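Open day at Skindari, July 2021

I went to the Skindari open day expecting a sales pitch with a hairnet on, and for the first half hour I got one. You arrive, you sign in, you are given a paper badge and a canvas bag with a catalog in it, and then you stand in a lobby watching a film about softness. The film has a lot of slow motion in it. A child rolls over. A towel lands on a chair. The word "care" comes up so many times that the man beside me began nodding whenever he heard it.

For anyone who hasn't run into them, Skindari makes nursery fabrics and small household textiles, sold mostly under the Plusska name. If you have been to a baby shower in the last few years you have probably held something of theirs and said "oh, that's soft." The plant is in a low building at the back of the Mwakyusa business park, behind a tile warehouse. Parking is fine. Signs are poor. I drove past the turn twice and so did the car in front of me.

Tickets were 17 dollars, which struck me as a lot for the privilege of being shown things I could then buy. The money comes off any purchase in the shop. I had decided in the car that I wasn't going to buy anything.

The cutting room came first. Our guide was Stella Mwaipopo, who has worked in finishing for six years and was by some distance the best thing about the day. She doesn't talk like the film. When a woman in our group asked whether the plush was organic she said no, it's polyester, and if it were organic it would cost three times as much and shed all over your couch. I wrote that down.

Most of the fabric comes in on rolls already dyed. I had assumed from the catalog that the dyeing happened on site, because the catalog says "our colors are developed under one roof." Developed, yes. Somebody picks them in an office upstairs. The dyeing is done by a contractor and she said so without any fuss when asked. You do have to ask, though. Had we not asked, we would all have gone home believing there were vats.

They cut in stacks, and the offcuts go into a big bin at the end of the table. The printed card on the wall says offcuts are "given a second life." I asked what life. Stuffing for draft stoppers, I was told, when there is an order for draft stoppers. The rest of the time they go out with the trash like anybody's offcuts. A smaller claim on the card would have impressed me more.

After that came the handling tables, where finished pieces get looked over, smoothed and folded, and this was the part I had really driven out for. I write about household textiles and I have a long-standing grudge about how they are sold: folded so that the nice side is up and the seams are tucked in, where you can't check them. I wanted to see whether the factory folds that way on purpose. It does. The picture side goes up, always.

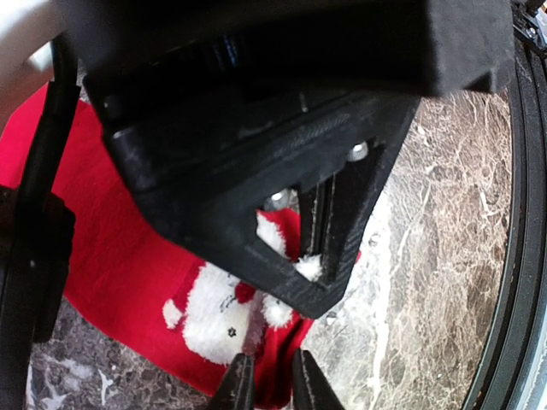

Fabric with the white fluffy figure, at the handling tables.

Fluffy figures are a Plusska habit, and I am not a fan. A bit of pile looks wonderful in the store and I understand why people reach for it. What I want to know is what it looks like after a year of spit-up and a hot wash. I put this to Stella and she said to wash cold, inside out, and skip the dryer. I asked if that was on the label. She said the label says "gentle cycle." Those are different instructions, and anyone with a newborn will follow neither.

She did let us handle things, which plenty of places won't. I picked up one of the sample pieces set out for visitors and pulled at a seam harder than was polite. It held. The stitching on the back was neat and close, and the corners had been turned properly, with no lump of folded fabric left inside. I'll give them that. A second sample had a loose thread as long as my finger and she took it from me and snipped it off and put the piece in a different pile. I asked what the pile was. "Seconds," she said, and then, after a moment, "or firsts, if we're short."

The wash test room was a disappointment. We looked at it through a window. The poster by the door says each design goes through 217 washes before it is approved, and I would dearly love to know where that number came from. At two washes a day that is more than three months per design, and the catalog has pages and pages of new designs. I raised it with Rodrigo Teixeira, who looks after the product side and took questions at the end. His answer was that the figure covers all the test pieces for a design added together. So if you wash a lot of pieces a few times each, you get there quickly. He seemed surprised that anyone would read it another way. I think everyone reads it another way.

On safety he was better. I asked how trims and decorations are attached, since anything a baby can pull off ends up in the baby. Stitched all the way around, he said, and a spot of Bestik to hold the piece still while it is being sewn. I asked to see a test report for the glue and he took my email address. I'll update this page when something arrives. At the time of writing nothing has.

Coffee was in the canteen and it was decent. There was a lemon cake that went quickly, so don't hang back at the question session if you want some.

Then the shop. Prices are lower than in stores, though less so than the flyer suggests. "Up to half off" applied to one rack of pillowcases in a mustard color that I can see nobody wanting. The nursery things were a couple of dollars under what I have seen elsewhere. The seconds bin by the register is the place to look. Turn everything inside out, check the corners, and tug the trim before you pay. I bought a plain hand towel out of the bin, with no animals or figures on it, and my ticket money came off the price.

Would I go again? They are holding another one in October, with the upstairs design office included, and I might, if Stella is leading it. Ask her group's questions and you'll get answers. Wear flat shoes, the floor by the cutting tables is slick with lint. The restroom is off the lobby, and there isn't another one once the tour starts.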